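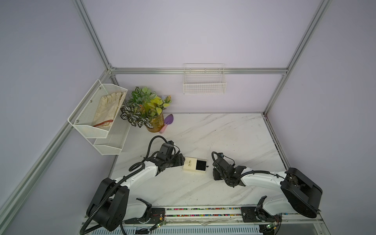

My grandmother kept her recipes in a shoebox, and for most of my childhood I believed that was where recipes came from. You wanted the plum cake, you lifted the lid, you dug past the rubber bands and the expired coupons, and there it was on the back of an electric bill. The bill was older than my mother's marriage. The plum cake called for "enough flour."

I thought of that shoebox all through the week I spent in Allby, where a retired school librarian named Yamila Henríquez has been gathering up the handwritten recipes of her town, one kitchen at a time, and copying them out so they can be read by people who never met the cook. She has been at it for 11 years. She didn't plan on a project. She planned on finding her late sister's recipe for pickled green tomatoes, and when she couldn't find it she started asking the neighbors whether her sister had ever given it to any of them.

"Three of them had it," she told me, pouring coffee into a cup I hadn't finished yet. "Three different recipes! One had cloves. My sister hated cloves. She wouldn't have them in the house at Christmas."

So she copied down all three, and then, being a librarian, she asked each neighbor what else was in the drawer.

What else was in the drawer turned out to be most of the town. Allby is a small place at the bottom of a long valley, with a feed store and two churches and a bakery called Retamal that opens before it's light and sells out of cheese rolls before I'm usually dressed. People came here to work the orchards, and later the cannery, and they came from all over, and they brought their soups with them. You can follow it in the cards. A family arrives making dumplings one way, and a generation later there's apple in the dumplings, and a generation after that there's a note in blue ballpoint that says "Joan next door uses lard, try it."

Those notes in the margins are what Yamila loves best. She'll read you the recipe if you ask, but she would much sooner read you the quarrel beside it. On one card for stuffed peppers somebody has written "too dry," and under that, in another hand, "then add sauce," and under that, in the first hand again, "I DID." She has no idea who they were. The card came in a cookie tin from an estate sale, and she paid a quarter for it.

She has 1000 recipes copied now. She passed that mark in April and celebrated with a sandwich.

The copying happens at her dining table, which she has given up on as a place to dine. She works with the original on her left, propped against the sugar bowl, and a plain notebook on her right. She copies by hand first and types later, and when I asked why she bothers to do it twice, she said that you read more slowly with a pencil. She catches things. A smudge she had taken for a seven was a one, and if you have ever put seven teaspoons of baking soda into anything you will understand what that pencil was worth.

She keeps the spelling. She keeps the crossed-out words, with a line through them. She keeps "butter the size of an egg" and "a slow oven" and "cook until it looks right," and she is firm about it, though she'll add a note at the bottom if she has tested the thing herself and can tell you how long it took to look right.

The testing is where Josefina Vergara comes in. Josefina runs the ovens at Retamal, and on slow afternoons she takes whatever card Yamila has brought her and tries to bake from it. She's a quick, cheerful woman with flour permanently in the seams of her shoes, and she treats a vague recipe the way other people treat a crossword.

"Look at this," she said, handing me a photocopy of a card for something called Sunday bread. It listed flour, milk, yeast, sugar and salt, with no amounts anywhere, and then a single line of instruction: "Make as usual."

She made it four times. The first loaf was heavy, and the second was heavier. (She let me try a piece of the fourth, toasted, with far too much butter, and I'd have happily eaten the first three as well.) She worked out the milk by asking an old customer how tall the loaf used to stand when her mother took it from the pan, and the woman held her hand above the counter to show her, and Josefina measured the gap with a wooden spoon. I don't know that a scientist would care for the method. The bread is wonderful, and it's for sale on the second shelf, between the rye and the raisin buns.

I should say something about my own family here, because I've been circling it. After my grandmother died, the shoebox went to an aunt, and the aunt moved twice, and somewhere between the second apartment and the third it was lost. There wasn't a fight about it. I wish there had been a little one. We were all sad about the china and the quilt, and it was a good two years before anyone wanted plum cake badly enough to ask.

I told Yamila this on my second morning, and she got up without saying anything and came back with a folder marked PLUM. There were 25 sheets in it. None of them was my grandmother's, of course; she lived three states away and never set foot in Allby in her life. But we went through them together, and I found myself saying no, no, hers had a crust underneath, no, she never used cinnamon, no, yes, wait — she did turn the plums cut side up, and she did put sugar in the hollows. I hadn't thought of those hollows since I was nine. By the end we had something close to it written down in pencil, with "enough flour" at the top, and I'm afraid I got a bit weepy over the folder.

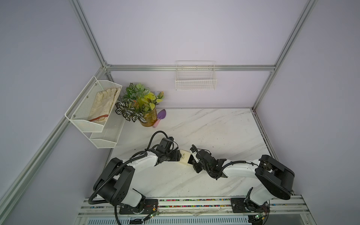

It happens a good deal, Yamila said, and passed me a napkin. People come to drop off a tin of cards, meaning to stay for a minute, and they start to tell her what the cards leave out. She has learned to keep the notebook open. One man brought his father's chili recipe, which was entirely ordinary, and then talked for an hour about how his father would only cook it with the back door propped open, in any weather, so the dog could come and go. She wrote that down under the recipe. It seemed to her to be part of the method.

There are things she won't do. She won't settle arguments about whose recipe it was first, having tried it once with a potato salad and lost a friend over it for most of a summer. She won't improve anything. She won't take a card from someone who doesn't really want to part with it, and she sends nearly every original home again once it has been copied, in a fresh envelope with the cook's name on the front. If the name isn't known she writes down where it was found. The cookie tin from the estate sale sits on her own shelf for now, waiting for somebody to recognize the handwriting.

She has been asked about a book, naturally. She's in two minds about it. A book would need an index and a cover and somebody to decide on the oven temperatures, and she worries that once it was printed people would stop writing on things. For the time being she makes up little stapled booklets, 30 at a go, and leaves them by the register at Retamal, where you can take one if you promise to bring back your own notes. Most people do. The soup booklet has been out and back so many times that there's now a second version with everybody's complaints included, and it's the better of the two by far.

If you'd like to start on your own family's drawer, her advice is to start with the dish you would miss most, and to cook it with whoever still knows how, standing close enough to catch their hand before the flour goes in. Put a bowl underneath and measure what lands there. Ask who taught them. Ask what they do when it goes wrong, which she says is the only question that gets a truly detailed answer. And write in ink when you're done, and leave a wide margin.

On my last afternoon I stopped at the bakery to say goodbye, and Josefina was bent over the counter with a new card, holding it up toward the window and frowning. It was for a honey cake. The ingredients were all there for once, with the amounts as well, in a beautiful upright hand, and at the bottom it said to bake the cake "as long as it takes to walk to Edith's and back."

"So now," she said, untying her apron, "I have to find out where Edith lived."

Related stories
The Last Peach Stand on the Valley Road
What My Mother Wrote on the Calendar
A Pot of Beans and a Long Afternoon
Learning to Darn at Fifty
Letters From Readers: The Dish I Can't Get Right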